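Ullton 手持ちグリッパー「Fillix」レビュー 公開日に触ってきた

掲載 2019/12/12
カテゴリー:ロボット・計測機材

Ulltonの公開日に行き、手持ちグリッパーのキット「Fillix」を試した。会場はHenaoにある同社の分室で、展示会のような造りではなく、普段の作業部屋をそのまま開けている。参加は申し込み制。実演が前半、来場者が触る時間が後半という進行だった。

Fillixは、人が両手に一つずつ持って物をつかむための道具である。ロボットアームの先に付く爪と同じ形のものを人の手で動かし、そのときの映像と位置を記録して、あとでアームに動きを学ばせる。アームを遠隔操作して教示する方式に比べると、アームの台数に縛られず、部屋も選ばない。うちの職場ではこれまで遠隔操作でやってきた。置き換えられるかどうかを見に行ったので、以下の評価もその観点に寄っている。

構成品

グリッパー本体が左右一組、それぞれに魚眼カメラ、位置合わせ用の白黒マーカーの立方体、ケーブル類、記録ソフト「Fastbridge」。頭部に着けるカメラは別売りになる。ノートPCは付属しないので手持ちのものを使う。取扱説明書は183ページあり、会場で紙の版を見せてもらった。前半の60ページほどが校正の手順に割かれているような厚手の本を想像していたが、実物はもっと偏っていて、校正に関する章がいちばん長い。索引がないのは困る。目次の見出しも「設定1」「設定2」という付け方で、探したい項目にたどり着くまでに時間がかかった。

本体の持ち方は、握り込んで指で引く形。引いた分だけ爪が閉じ、力を抜くと戻る。ばねは少し固めで、最初の数回は引きすぎた。手の小さい同僚にはきついかもしれない。左右の形状は対称だが、ラベルが内側にしかなく、机に置くとどちらが右か一瞬迷う。うちで買うなら外側にテープを貼ると思う。

実演の内容

実演は Ignacio Bellamy 氏が担当した。機械系の技術者で、本体の爪の設計にも関わっているという。題材は6種類あり、タオルをたたむ、引き出しを閉める、コップを重ねる、靴をそろえる、箱のふたを開ける、リュックを扱う、と続いた。説明は短く、一つ終わるとすぐ次に移る。質問はその場で受けていた。

見ていて参考になったのはリュックだった。布の物は爪が当たる場所で形が変わるし、中身の入り具合でも重心がずれる。コップや箱のように毎回同じ姿勢で持てるわけではない。うちで扱っている題材も布物が多いので、ここは長めに見せてもらった。

リュックをつかんだときに手首のカメラに何が映るかも、その場で画面に出してもらった。物を近くで持ち上げると画面の真ん中はほとんど布で埋まる。それでも魚眼なので、壁や天井の配管、照明までが周りに残る。位置の推定は背景の特徴を拾って行うため、この残り方が効いてくる。 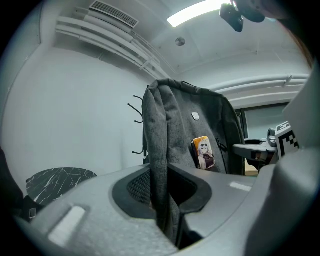

遠隔操作の設備をすでに持っている職場でも、導入する意味はあるのか。

布物のように手先の細かい加減が要る作業が多いなら意味がある。重い物や、アームの可動範囲ぎりぎりで行う作業が中心なら、遠隔操作のままのほうがデータの無駄が少ない。

この点は Bellamy 氏にも聞いた。人の腕はアームより自由に動くので、人が楽にできた動作をアームが再現できないことがある。Fastbridgeには、アームの届かない姿勢が入った記録に印を付ける機能がある。ただし判定に使うアームの型は購入時に登録した分だけで、あとから足す場合は有償になる。価格表は当日もらえなかった。

校正

始める前に毎回、マーカーの立方体を両方のカメラに見せて、左右の位置関係を合わせる。会場では慣れた人がやるので短時間で済んでいた。私がやったときは二回やり直しになった。一回目は立方体の面に照明が反射していたようで、二回目は腕を動かすのが速すぎた。画面には「失敗」としか出ないので、理由は隣にいた Percy Ayala 氏に教えてもらって分かった。エラーの表示は改善してほしい。

いったん通ってしまえば、途中でずれを感じることはなかった。ケーブルが突っ張ると本体が引かれるので、長さには余裕を見たほうがよい。Ayala 氏によれば、持ち手側で一度たるませてから机に固定するのが社内のやり方だそうだ。説明書の該当ページも見せてもらったが、そこには図がなかった。

記録ソフト Fastbridge

起動して題材の名前を入れ、開始のボタンを押すと録り始める。終了も同じボタン。両手がふさがっているので、足元のペダルに割り当てることもできる。ペダルは市販のもので構わないとのこと。試した範囲では取りこぼしはなかった。

一覧画面は素直な作りで、録った順に並び、再生すると左右のカメラと頭部のカメラが横に並ぶ。三つの映像の時刻は合っているように見えた。不満は検索で、題材名の前方一致しか効かない。「リュック」で始まる名前は出るが、「灰色リュック」と付けたものは「リュック」では出てこない。名前の付け方を最初に決めておかないと後で苦労する。メモ欄はあるが検索の対象外になっている。

書き出しは動画と位置の数値が別のフォルダーに分かれる。うちの変換スクリプトは一つのフォルダーにまとまっている前提なので、手直しが要る。大した量ではないと思うが、データの担当は私ではないので断言はできない。

触ってみて

後半は来場者が順番に触る時間で、私はリュックを選んだ。椅子に座ったまま、目の前にあるリュックを左右からはさんで持ち上げ、位置を少し変えて下ろす。これを続けて何度かやった。

最初に戸惑ったのは、手の感覚が爪の先にないことだった。素手なら指先で布のたるみを探れるが、Fillixでは目で見て合わせるしかない。つかんだと思って上げると、布の表だけをつまんでいて中身が付いてこない。四回目くらいから、下の角に近いところを深くはさむようになった。そうすると袋の底のほうが安定し、上げても傾きにくい。

もう一つは視線の問題で、頭部のカメラを着けているときは自分の見たい所と録りたい所が食い違うことがある。手元をのぞき込むと顔が下を向き、奥にある物が映像から外れやすい。担当者からは、あごを少し引いて目だけで手元を見るように言われた。慣れるまでは首が疲れる。

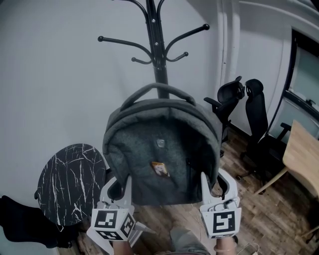
うちの現場で困っているのは、物の掛け外しの題材がなかなかそろわないことだ。上着や袋を掛ける動作は、掛ける側の形が毎回違ううえ、失敗すると床に落ちるので一本録るごとに手間がかかる。購入を考える理由の大半はここにあるので、リュックの題材では持ち方のほかに、掛ける側との位置関係も気にして見た。コートハンガーのすぐ手前で両側の下寄りをはさんで持つと、上の取っ手の輪が支柱の前に来る。取っ手に爪がかかっていないので輪の部分がそのまま残り、フックとの間合いを目で測れる。腕は曲線で先が丸く、何本も枝分かれしているから、どれに掛けるかを先に決めておかないと記録がばらつくだろう。マーカーの立方体は爪の根元近くにあり、狭いフックの間に手を入れる作業では当たらないか心配になった。Ayala 氏に聞くと、小型の立方体を試作中とのことで、発売時期は未定という返事だった。

会場の部屋について少し書いておく。木の床に、メッシュの背もたれの事務椅子、丸いサイドテーブルという普通の部屋で、計測用の特別な設備を前提にしていないのはよかった。白い壁が多い部屋では特徴点が足りずに位置が飛ぶことがあると聞いていたので、その点も尋ねた。配管や家具が映っていれば足りるが、壁だけに向かって作業するのは避けてほしい、という説明だった。うちの作業室は片側が全面白い壁なので、ポスターでも貼ることになりそうだ。

耐久性と保守

爪の先に付くゴムは消耗品で、300回の開閉ごとに点検、減っていれば交換という指示になっている。300回は思ったより早く来る。布物を半日録れば届く回数で、点検の記録を付ける人を決めておく必要がある。交換そのものは簡単で、工具なしで外せた。付け直すときに向きを間違えやすく、私は裏表を逆にはめた。

本体の保証は24か月。落下による破損は対象外で、カメラだけの交換にも応じるが、本体ごと送り返すことになる。修理中の代替機はない。左右どちらか一方が壊れると作業が止まるので、予備を持つなら片側ずつ買えるかどうかが重要になる。Jairo Tello 氏に確認したところ、片側だけの販売も受けているが、新しい組み合わせで校正ファイルを作り直す必要がある。ファイルの作成は利用者側でもでき、手順は説明書の後ろのほうに載っている。

他の来場者の話

同じ組に Rigoberto Quispe 氏という倉庫関係の方がいて、休憩中に少し話した。すでに6月からFillixを使っているという。良い点として挙げていたのは、新しく入った人でもその日のうちに録り始められること。悪い点はソフトの更新が予告なく入ることで、一度、更新のあとに題材名の一覧が初期化されたそうだ。記録自体は残っていたが、名前の付け直しにまる一日かかったと言っていた。自動更新は設定で止められる。止める項目は「表示」の中にあり、これは言われないと見つからない。

ĽubomírKuruc という署名の入った非公式の変換ツールが使いやすいとも聞いたが、私はまだ試していないので評価は控える。

良かった点

・布物でも、慣れれば狙った所をはさめる
・部屋を選ばず、準備にかかる場所が小さい
・三つの映像が並べて確認できる
・爪の先のゴムが工具なしで外せる

気になった点

・校正の失敗理由が画面に出ない
・検索が前方一致だけで、メモ欄が対象外
・説明書に索引がない
・立方体が狭い場所で当たりそう
・代替機がない
・ばねが固め

評価

5点満点で3.5点。本体は4点、ソフトは3点とした。掛け外しの題材を増やす目的であれば候補に入る。遠隔操作の設備を全部これに替えるつもりはなく、布物の分だけ移す形で見積もりを取っている。アームの型を追加する費用が分かったところで、この記事に追記する。

公開日の次回開催は未定で、申し込みは同社の窓口で受けている。当日は動きやすい袖の服がよい。私は厚手の上着で行き、袖口が持ち手に引っかかって途中で脱いだ。筆記具は貸してもらえる。会場での撮影は、画面に出ている数値以外は許可されていた。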